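Vidance Lids: simulated box-closing chores, data card

Maintained by Dragica Delić and Teresa Pietrzak. First put together in August.

The question behind this set is a small one: can an arm on a table handle boxes with hinged lids, the kind found in any kitchen or workshop? Everything is rendered. There is no real-world footage in this release.
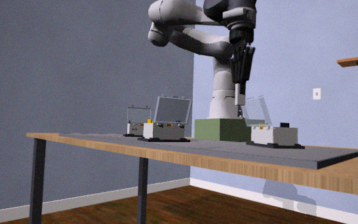

The set has 1935 episodes. Of these, 131 are held out for testing -- please don't train on them.

Our baseline finished 38 percent of the held-out episodes. We wouldn't call that ready for a home or a packing bench.

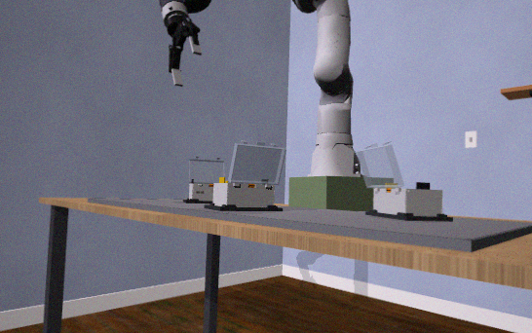 Known gaps: lighting varies very little, and version 2 still has no soft items. Send errors to Teresa.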